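Bowls and Blocks: Gallery Page
Workshop notes, page 3
Posted Monday, June 17, 2024

This page collects the bowl and block material that did not fit on the earlier pages. The subject is storage and sorting of small wooden ware on a table: which bowls hold long pieces, how the pieces sit against the rim, and what the tabletop needs around it. Readers looking for the turning schedule or the finish tests should go back to page 2.

Terms used on this page:

Rim: the top edge of the bowl, including the rounded part.
Wall: everything between the rim and the floor, inside and out.
Floor: the flat or nearly flat area inside, at the bottom.
Bar block: any block clearly longer than it is wide. Cubes are covered on page 4.

The bowls are listed in the catalog under the name Endale. The blocks are Candasex bar blocks, sold painted. Catalog number 541 is the plain bowl. Number 1077 is the same shape with a foot ring, and it stands slightly higher on the table. The two should not be stacked together, as the foot ring marks the inside of the plain one.

Notes on the shape

A shallow bowl with steep walls is a compromise. Steep walls keep the outside diameter down for a given floor, and the floor is what decides how many small pieces lie flat. The cost is that a long piece will not lie down inside. It leans with one end on the floor and the other on the rim, and if the rim is thin the paint wears at that point. A thick, rounded rim spreads the contact. This was the main change made in May, and the older bowls with the sharper rim are no longer offered.

Grain direction matters less than people expect. On a turned bowl the lines curve around the floor and are mostly useful for judging whether the piece was sanded evenly. Cross scratches show up against them under a low lamp. Wipe with a dry cloth first, since dust fills the scratches and hides them.

Bar blocks have their own problem. The end faces take most of the knocks, and the long edges take the rest. A matte paint hides small dents better than gloss. It also picks up hand oil, and the mid greens show this sooner than the dark ones do.

Notes on the table

Bare wood is fine as a surface. A cloth or mat makes the bowl drag when it is pushed and was dropped for that reason. Low clear panels at the edge stop a block that slides, and they do not block the view of the work from the side. Keep the bottom edge of each panel tight to the wood, or fine sawdust collects in the gap.

Pictures
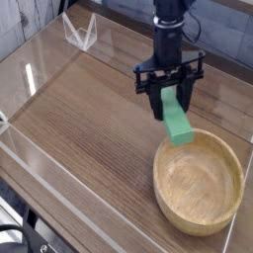 Bar block at the rim of a wooden bowl. The near end face is a darker green than the broad face on top.
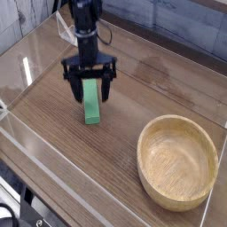
Bar block on the tabletop, with the bowl beside it. Faint concentric grain lines are visible on the inside of the empty bowl.

Yareli Manríquez wrote in after reading the draft of this page that she would not put painted blocks in an oiled bowl at all. Her set was stored that way over a winter, and the oil softened the paint on the ends that touched the wall. She now lines the floor with a disk of brown paper and changes it when it turns dark. She also asked for the foot ring version to be dropped from the catalog, on the grounds that it rocks on any table that is not dead flat - hers is an old door on trestles.

The point about oil is taken. The plain bowls can be ordered with a wax finish, and that is the version to use with painted pieces. Let the wax harden fully before anything is stored in it. Paper disks work, but they slide when the bowl is tipped out, and they end up in the box with the blocks. A disk cut slightly larger than the floor will grip the wall and stay put.

The foot ring version stays for now. If it rocks, check the ring with a straightedge before blaming the table. A high spot can be taken down on a sheet of sandpaper laid face up on something flat. Turn the bowl a little between strokes, and stop as soon as the scratches run all the way around the ring.

Care

Wash neither the bowls nor the blocks. Use a damp cloth for the outside of the bowl and a dry one for the inside. Renew the wax when the wood looks chalky.

Touch-up paint for the blocks is sold under the name Ridero, and the standard green is number 304. Apply it to end faces only. On a long face the patch will show, and it is better to sand and repaint the whole side. Paint one face at a time and stand the block on its opposite face to dry.

Spare panels for the table edge come from Flokesach and are cut to order. Measure along the inside of the table edge, and send the length of each side separately - few tables are square. Peel the film from both faces before fitting. It is hard to get at afterward.

Next page: cubes, half cubes and the deep bowl.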